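Zoia Ivanyshyn prépare des postes de travail depuis la fin de ses études. Chez Ondunora, elle s'occupe du petit matériel réseau : les cordons, les adaptateurs, les boîtiers qui partent avec les ordinateurs portables. Elle nous a parlé de câbles pendant une bonne heure, un matin de juillet, avant l'arrivée d'une livraison.

« Les gens pensent au serveur, au routeur, rarement au cordon, dit-elle. Pourtant, quand un poste ne se connecte pas, je commence toujours par là. » Sa première règle concerne la table. Elle travaille sur un plan sombre et mat, débarrassé de tout ce qui ne sert pas. Les fiches RJ45 ont un ergot en plastique fin, et un ergot cassé laisse souvent un débris minuscule qu'il vaut mieux repérer tout de suite.

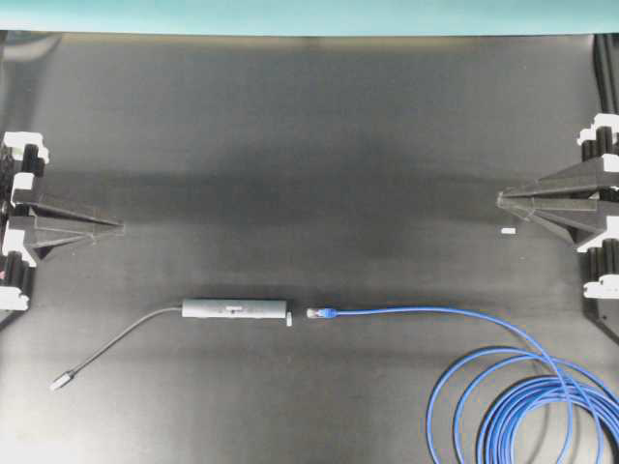
Combien de temps garde-t-elle un cordon ? « Tant que l'ergot tient et que le test passe. J'en ai qui servent depuis cinq ans. Si l'ergot casse, je ne répare pas, je coupe la fiche pour que personne ne remette le câble dans le tiroir. »

Le tiroir, justement, l'a occupée tout l'hiver. À la reprise du stock de Karam, un ancien prestataire, elle a trouvé 294 cordons en vrac, sans étiquette. Elle les a triés par longueur, puis testés un par un. Ceux de 50 centimètres vont dans les baies, ceux de 3 mètres sur les bureaux. Les autres longueurs sont restées dans un carton, « en attendant mieux ».

Elle tient aussi à la couleur. Le bleu est réservé aux postes des utilisateurs – le gris reste dans les armoires. La convention vient d'Ika, la société où elle a débuté, et elle l'a gardée par habitude.

Pour brancher, elle conseille de tenir la fiche par le corps et de présenter le connecteur bien droit devant la prise. Le manchon souple, à l'arrière, protège le câble à l'endroit où il plie le plus. « On ne tire jamais dessus. On appuie sur l'ergot et on accompagne. »

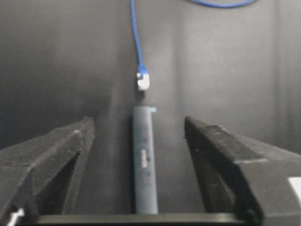 Les boîtiers étroits lui demandent plus d'attention que les prises murales. « Ils sont légers, ils bougent quand on pousse. Il faut les tenir d'une main et brancher de l'autre. Et puis on écoute le clic. Sans clic, la fiche ressortira au premier coup de pied sous le bureau. »

Elle se méfie des câbles trop serrés. Chez Woto, un client, elle a retrouvé des cordons enroulés autour des pieds de table et bloqués par des colliers. Elle a tout remplacé en deux après-midi, avec des attaches en tissu et une boucle assez large derrière chaque poste.

Son prochain chantier est l'étiquetage : un numéro à chaque extrémité, le même des deux côtés. Elle a commencé par l'accueil. « Le reste suivra quand j'aurai reçu les rouleaux », dit-elle.
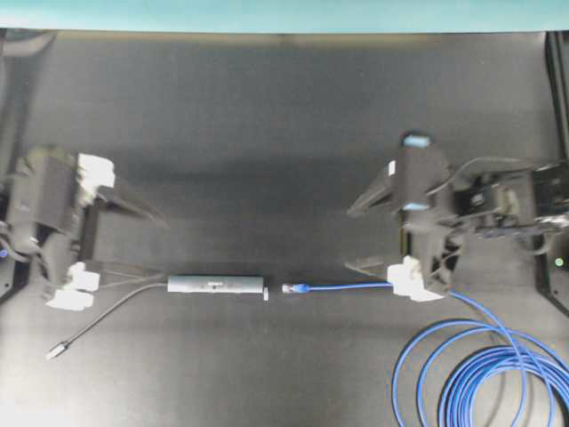

*Un câble Ethernet bleu sur le plan de travail.*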